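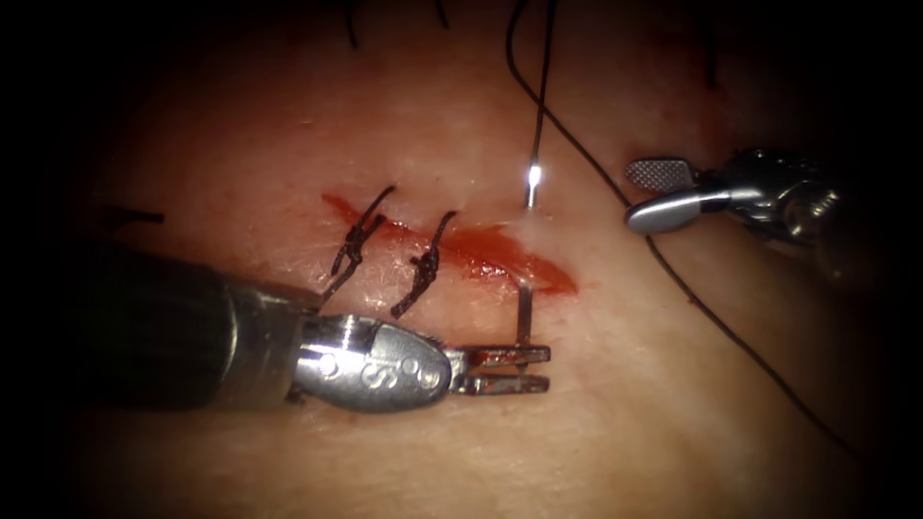 Search the gallery Go

Closing a wound: the suturing bench at Hutmont

The suturing bench at the Hutmont Skills Centre is set up on the second floor, next to the Trosdale lecture room. It opened on 4th July and is used by surgical trainees and by theatre nurses who want to see the work from the other side. This page covers the single-wound exercise, which is the first one everybody does.

The pad
Pale, with a fine texture to the surface. Pads are ordered from Grollel in one delivery of 700 and kept flat in the store cupboard. Please don't stack anything on top of them.

The wound
One slanting incision, red along its length, with the edges standing slightly proud. Gönül Avcı asks trainees to look at the edges before they pick up a needle and to decide where the first bite will go. The colour spreads into the pad beside the cut, and entry points are harder to judge where it has stained pink.

The needle
Held in the jaws with its tip end of the work at the tissue, close to one end of the wound. Nazar Chornovol teaches a near-upright entry. If the needle goes in too flat the bite is shallow and the stitch pulls through when it is tied.

The second grasper
Jaws a little apart, with a crosshatched face for grip. Trainees tend to forget this hand while they concentrate on the needle. Bienvenido Ocampo's advice is to keep it near the wound and open, ready to receive.

The light
Bright in the middle of the pad and very dark toward the corners. Work in the centre and move the pad if you need to.

Bench bookings are made through Nazmiye Başaran in room 129. Bring your own logbook. The Romaniuk handout on knot tying is at the front desk, and the longer version is filed in the library under 1,668.

Filed under: Skills Centre > Suturing > Basic exercises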